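Filed under: Student Projects / Talk Notes
Print this page | E-mail this page

Hemstead Robotics Club - notes for my talk, Yuto Honda

Good evening. (Wait for the door to close.) I am a second-year student, and I will speak for 16 minutes. Please keep the long questions for the end.

Our project is called Satatik. We teach a simulated arm to tidy a house. Show the two slides now, and speak slowly.

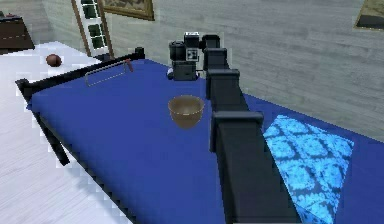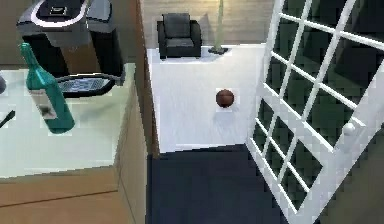

First point: why we stay in simulation. The club owns one real arm, and 2 teams want it every evening. In the simulator each student can have a house of their own, and a mistake costs only the time to restart.

Second point: the numbers. Since December we made 156 room layouts and ran 2,827 trials. Say this twice, people write it down. I do not give a success rate tonight - we changed the scoring in the middle, and the old and new results should not be mixed.

Third point: what was difficult. Pacheco, our planner, liked to take the longest path to every object. We spent most of one month on this. (If there is time, tell the story of the upside-down gravity.)

Then the competition at Prindonon. Explain the rules briefly: no help from the keyboard after the start signal.

Thank the lab for the computers. Leave the e-mail address on the screen during questions.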